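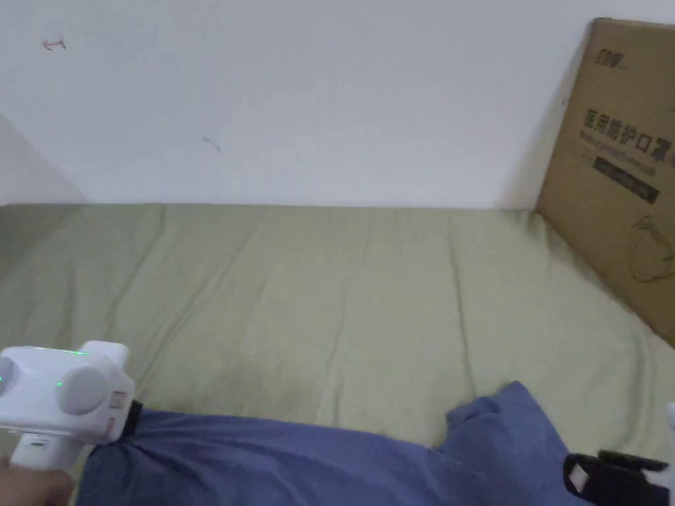

How Robots Learn to Fold Clothes

Chapter 3: Where the Examples Come From

You probably learned to fold a shirt by watching someone do it. Then you tried, and it came out lumpy, and you tried again. A robot can learn in a similar way, but it needs many more tries to look at than you did.

Each try is called an example. In this chapter, an example means one short recording of a person doing one job from start to finish.

Holding the grippers

The person in the picture is holding a white gripper by its handle. It has a black finger that can press on cloth, and a second black finger is on the other side of the same blue fabric. When people work this way, they have to give up using their own fingertips. A robot won't have fingertips, so the examples should show the job done with the kind of hand the robot will have.

Try it yourself with two pairs of kitchen tongs and a towel. Most people find corners the hardest part.

What gets saved

At Ziretti, a small workshop in the town of Womberg, every recording keeps two kinds of information:

Pictures. A camera looks at the work from close to where your eyes would be.

Movement. The computer stores where the grippers went and how far they opened or closed.

The two are matched up in time. For every moment in the pictures, the computer can find out what the grippers were doing.

Why one bed isn't enough

Suppose all the examples were made on one green sheet next to one white wall. The robot might get good at folding there and be confused by a striped sheet. So the people at Ziretti work in different rooms. They leave ordinary things where they are, such as a cardboard box leaning on the wall. Real bedrooms have boxes in them too.

Beril Kozan plans the recordings. In December her group made nearly 3000 examples in 88 rooms. Some were of towels, some of shirts, and some of pants.

"Pants are slow," Beril says. "The legs slide apart when you lift them."

Checking the examples

Bram Martens watches the recordings afterward. He throws out any where the camera was blocked or the person stopped halfway. Out of one batch he removed 226.

A dropped sleeve is different. If the person picks it up and keeps going, Bram leaves that recording in. The robot will drop sleeves too, and it needs to see how to fix one.

Words to know

Example: one recording of a job being done.

Gripper: a tool that holds things between two fingers.

Batch: a group of recordings checked together.

Next chapter: How the Computer Practices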